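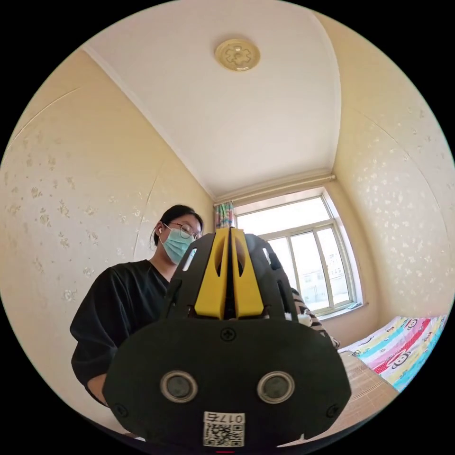 *Fig. 1. Hand-held gripper in a bedroom, seen from behind. The yellow fingers meet at the tip.*

## Week 4 notes: the case of the drifting zero

Okay, so this is my favorite failure in the whole course, mostly because I was the one who missed it! Callum Oakley and I had 300 demos of bedding and clothes tasks, all recorded with hand-held grippers, and the policy we trained on them (Gosling, for those of you who did the September reading) kept closing on thin air. It would stop short of the cloth, squeeze, and lift nothing, very proudly.

I blamed the network for ages. Then Sakda Khamphan plotted finger opening against time, and 42 of the demos never got down to zero, even with the fingers shut. The zero had slipped mid-session and the log just carried on without a peep.

What I want you to take into the lab:

- Close the fingers fully before *and* after each session, and write down both readings.
- If they don't match, quarantine the whole session. Don't "fix" it with an offset (I tried, it made things worse).
- Never run a suspect policy on the real arm with people inside the tape. Wrong width can mean wrong force.

**For next time:** plot the opening for demo 247 and mark where you think the slip starts. Bring it on paper, please, the projector's still dead.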